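Course Handout 4: Baskets, Trays and the Art of the Mixed Load
Household Skills, Evening Section
Shokri Community Learning Rooms

Welcome back! Last week we did drawers, and a lot of you stayed behind to talk about batteries and rubber bands, which made me very happy. Tonight we move on to my favorite piece of home equipment, the handled basket. Please read this before Monday's session and bring a basket of your own if you have one (any size, any shape, holes welcome).

What we mean by a mixed load

A mixed load is a group of things that don't belong together by kind but have ended up on the same surface. Fruit next to a sponge. A snack next to a stamp pad. Every home makes these, every single day, and most storage advice skips right past them. It tells you to put like with like and then leaves you standing at the table with one item of each.

The old Romine worksheet, which some of you will remember from the first edition of this course, sorts a mixed load by material. I used it for years. It works beautifully for a workshop and badly for a living room, where a cloth and a paper packet may be headed to the same place. So we now sort by destination. Pick up the thing, say where it's going — out loud, if you can stand it — and put it down on the side of the table nearest that place. Then the basket comes in.

Why a basket and why a handle

A tray is good for things that stand up by themselves. A box is good for things that will stay put for a month. A basket with a tall handle is for things on the move, and I love it for that. You can lift it with one hand and open a door with the other. The sides hold round things, and the weave lets you spot a stray item before it lives in there until spring.

There is one catch. An arched handle divides the opening, so a long or curved item has to go in along one side of the arch. Try it with a banana and you'll feel the difference right away. Put it in crosswise and it fights you; turn it to follow the rim and it settles.

Liners

A fabric liner makes a basket kinder to whatever goes in it. It keeps small things from poking through the weave, and a soft inside is lovely for fruit. It also has habits you should know:

Lace and loose edges catch on corners. Lower items from above and don't slide them in over the rim.
Ties belong at the base of the handle, looped and out of the way. A loose tie gets carried in with the load.
A liner that bunches at the bottom eats space. Smooth it flat with your palm before you start.
Take it out to wash it. The basket itself only wants a brush.

The practice table

For the exercise we use play fruit alongside household pieces, on a carpeted tabletop so that nothing rolls very far. The basket starts with a single packaged snack in it, and everything else waits outside: the banana, the orange and the strawberry, the square sponge, the folded cloth, the ink pad, the green can. It's a wonderfully awkward group. Your job is to decide what travels together before you touch anything.
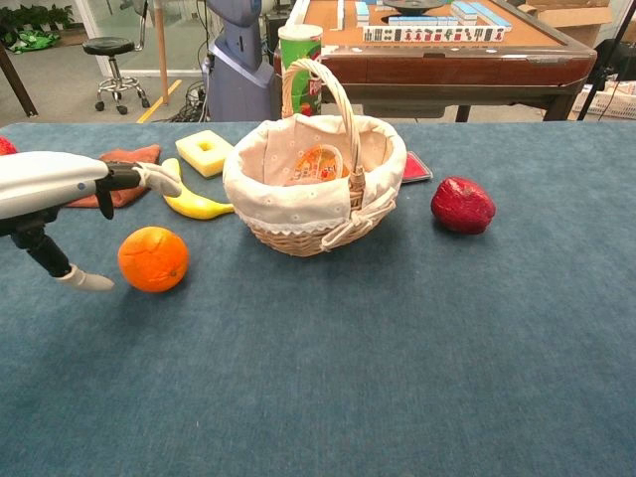

Pranari wrote back after reading a draft of these notes to say that the sponge should never ride with fruit at all, play fruit or otherwise, and that a liner picks up the smell of a sponge faster than people think. Couldn't the sponge and the cloth go as a trip of their own, with the basket saved for things you'd be glad to find in it?

I think that's a very good objection, and I've changed the exercise to suit. You now have 2 trips. The first is for anything that cleans or marks, so the sponge, the cloth and the ink pad go by hand. The second is the basket trip. The can is up for debate! It stands nicely in a basket but it's tall, and it will tip if the liner is soft underneath it. Nest it against the side, with the fruit leaning in to hold it.

Order of loading

Heaviest and flattest first, on the smoothed liner.
Tall things next, against the wall of the basket.
Round things into the gaps.
Anything with a finish that sheds, glitter especially, goes last and on top. A glittery strawberry will share itself with everything below it.

Lift once, a hand's width, and set it down again. If something shifts, fix it now. This tiny test lift is the part students skip and the part I would most like you to keep.

Game pieces

Several of you asked about mahjong tiles. They're a uniform load, so they follow different rules: rows and stacks, a fitted case, never an open basket. We'll cover them properly in the session on sets, together with cards and jigsaw puzzles.

For next time

Do one mixed load at home and write down each item and its destination. Note anything that had no destination — those are the interesting ones, and we'll start the discussion there. Bring the list, and bring the basket still loaded if you can manage it on the bus.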